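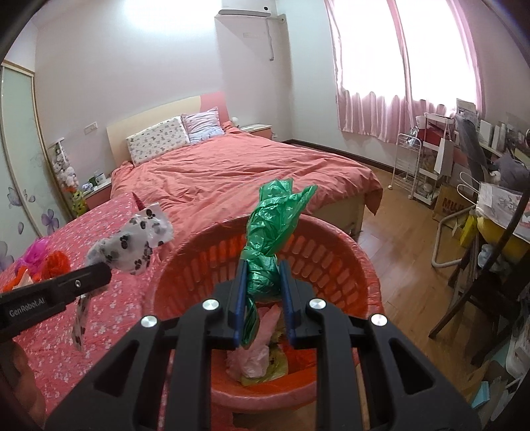 Attic ventilation in older houses is usually specified by a fixed ratio of vent opening to ceiling area, and this report examines whether that ratio holds once the soffit vents are partly blocked by insulation. The work was carried out on a single-story test house in Stotton with a gable roof and a ceiling area of 2000 square feet. Under the 1:300 rule the roof needs 6.7 square feet of net free vent area, split evenly between soffit and ridge. Net free area is smaller than the size of the hole, as with any perforated surface: the side of a plastic laundry basket with rows of small rectangular slots is partly opening and partly the solid strips between, and only the slots pass air. The same correction applies to soffit panels, where the rating is stamped per linear foot.

1. Test house and equipment

The house has continuous soffit panels on both eaves and a ridge vent along the full length of the roof. The attic floor is covered with blown cellulose. Temperature and humidity loggers were hung at mid-height below the ridge and just inside each eave. A further logger was placed outdoors on the north wall, out of direct sun. Readings were stored every 300 seconds.

Two commercial baffles were compared. The Usuga is a rigid foam channel stapled to the roof deck between rafters. The Dulter is a folded cardboard chute that also closes off the top of the wall plate. Both were fitted by Nesma Ait Brahim and Valentin Holzer from inside the attic, working from planks laid across the joists.

2. Procedure

Three conditions were run in sequence: no baffles, Usuga baffles in all rafter bays, and Dulter baffles in all rafter bays. Insulation depth at the eaves was reset before each run. The outdoor temperature at the start of the first run was 66 °F. Air movement at the ridge was checked with a smoke pencil and was not measured.

3. Results

With no baffles, cellulose covered the inner edge of the soffit panels in most bays, and the ridge logger stayed well above outdoor temperature into the evening. Both baffle types brought the ridge reading down sooner after sunset. The difference between the two products was within the error of the loggers. Humidity followed the same pattern, except on the north eave, where the reading hardly changed between runs.

4. Sources of error

The three runs did not share the same weather. The south eave logger fell into the insulation during the second run and its data were discarded. A bathroom fan was found to discharge into the attic near the north eave, and this probably accounts for the humidity reading there. The fan was left as found for all three runs.

5. Cost

Materials for either system came to less than $400. Labor was not costed. The Dulter chutes took longer to install, mainly at the corners, where the low roof pitch leaves little room for a stapler.

6. Further work

The fan duct should be extended through the roof and the north eave measured again. A second house in Stutside with hip roof framing is available, but it has a short ridge and would need a different vent layout.

Submitted August 3, 2018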